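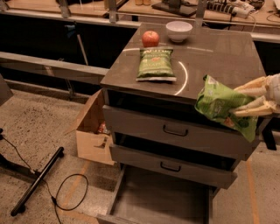 Figure 3. Apple, bowl and chips on a cabinet top.

4. What happens after the lease ends

I came to this part of the project with a simple idea of how a store dies in a small town. The tenant leaves, the windows get papered over, the building sits, and after a while somebody knocks it down or turns it into apartments. I had lived near enough of these places to feel pretty sure of myself. Then I started going through the permit files in Cutbridge and the picture got a lot messier (and a lot more fun to work on, if I'm allowed to say that in a paper).

The files held 317 permits for change of use or change of occupancy on the two commercial streets. I read all of them, most of them at a folding table in the hallway outside the clerk's office, and sorted them by building. Once I threw out the duplicates, the withdrawn applications and a long run of paperwork for a single sign that kept being the wrong height, I had a usable history for 146 storefronts. By "storefront" I mean a ground-floor space with its own door to the street and its own line in the tax roll. A building with two shops in it counts twice. I went back and forth on that choice, and Section 4.3 explains how the results shift if you count buildings instead. They don't shift much.

4.1 Owners who move in

The pattern I least expected is the one I'm going to start with. In 23 of the storefronts, the business that opened after a long rental period was run by the owner of the building. These were people who had been landlords for years, usually with a day job or another shop somewhere else, and who had never sold so much as a stick of gum. Then a tenant left and they took over the space themselves.

I kept asking why, and the answers were a lot less dramatic than the ones I had in my head. I was ready to hear about family dreams. What I mostly heard about was equipment. A space that has been a food shop for a long time has a walk-in cooler, a hood, a grease trap, a three-bay sink and a floor that slopes to a drain. All of that stays behind with the landlord when a tenant goes, or at least it does under the kind of lease most people here sign. You can rent the place to a dress shop, sure, but then somebody has to pay to take the cooler out, and somebody has to pay to put one back in when the dress shop leaves. Several owners told me they had looked at an estimate for the removal, looked at the cooler, and started pricing cold cuts.

The Londoño building is the clearest case. It's a one-story block at the bottom of the hill in Cutbridge with a gravel lot on the side, and it went through five tenants selling more or less the same things: coffee, egg sandwiches, lottery tickets, milk. The rent came in every month under the first two and every month or so under the next three. When the fifth one left in November the owners put a sign in the window, got four calls, and by spring were running the counter on their own. They kept the old menu board. They also kept the old opening time of 5:30 in the morning, which they told me was the one thing they would undo if they could, but the road crews had come to count on it.

I don't want to lean too hard on one building. Still, the same order of events shows up again and again in the files – a food use, a string of shorter and shorter leases, then an owner's name on the operating permit. The gap between the last tenant's closing and the owner's opening was short, too. Storefronts that went to a new outside tenant sat empty a good deal longer, and the ones that switched from food to something else sat empty longest of all.

4.2 Towns without a second choice

Cutbridge has a supermarket on the state road, so an owner who opens a market on the main street is adding to what people already have. Andesmont is different. It has roughly 1,000 residents, one gas station and no grocery of any kind inside the town line. I spent less time there and the records are thinner, so please read this part as a sketch.

What struck me in Andesmont was how much selling goes on in places that aren't stores on paper. The feed dealer carries bread and eggs. The hardware shop has a freezer by the paint. The boat repair place sells ice, bait, candy and, for part of the summer, tomatoes. None of this shows up under change of use, which makes sense, because the use hasn't changed as far as the code is concerned. A feed dealer that stocks bread is still a feed dealer. But if you ask people where they get bread, they name the feed dealer right away and look at you a little funny for asking.

So the permit method has a hole in it, and the hole gets bigger as the town gets smaller. In Cutbridge I feel comfortable saying that the files catch most of what goes on. In Andesmont they catch the gas station and the closed diner and pretty much stop there. I tried to fill the gap by walking the main road twice, once in the morning and once just before closing, and asking at every open door whether they sold food. People were generous with their time. They were less sure about when they had started doing it. One shop gave me three different answers from three people standing at the same register, and I ended up leaving the start dates out of the analysis.

I also tried the card payment records, through a service called Plokia that many of the shops in both towns use to run their registers. A few owners agreed to pull their own category totals for me. The trouble is that every owner sets up the categories by hand. At one shop "grocery" included motor oil. At another, eggs were under "misc" and so was everything else. I had hoped to put a table of food sales right about where you are reading now, and I gave up on it.

4.3 Does the way of counting matter?

A little. If I count buildings in place of storefronts, the owner-run share goes up slightly, because the owners who move in tend to hold small, single-shop buildings. The larger blocks with two or three doors are mostly held by people who live elsewhere, and I found no case in which one of them opened a shop on the premises. That fits what the owners told me about living close by. Several live upstairs, or did at the time they opened, and one pointed out that she could hear the compressor quit from her bed.

I also ran everything again leaving out storefronts that changed hands by sale during the empty period. My worry was that some of the "landlords" were really new buyers who had bought the place in order to open a shop, which is a different story from the one I'm telling. A handful of cases dropped out. The order of the groups stayed the same, with owner-run food shops reopening soonest and conversions out of food reopening last.

There is one thing I can't rule out with these files. Owners who thought about running a shop and decided against it leave no trace in a permit drawer. Neither do the ones who ran something for a few weeks, didn't bother with the paperwork, and quit. A couple of people told me stories of that kind about neighbors, always about neighbors, and I have left them out.

4.4 What the owners would ask for

I closed every interview by asking what would have made the switch from landlord to shopkeeper easier. I figured the answers would be about money, and a few were. More of them were about sequence. The county wants the kitchen inspected before it will issue the food permit, the town wants to see the food permit before it signs off on occupancy, and the insurer wants the occupancy certificate before it will write the policy that the county asks to see at the inspection. Everybody I talked to had gotten through it somehow, usually with a phone call and a letter saying that the other piece of paper was on its way. Cutbridge has since put a one-page checklist at the front counter. I picked up a copy and it's a good checklist, though it stops at the town's own steps and sends you to the county for the rest.

Parking came up almost as often. An owner who rents out a food space inherits the parking count that the tenant was approved for. When the owner takes over, the review starts fresh in some files and carries over in others, and I couldn't find the rule that decides which. I asked at the window and was told it depends on the application. The next section takes up the parking files on their own, starting with the side streets, where most of the disputes are.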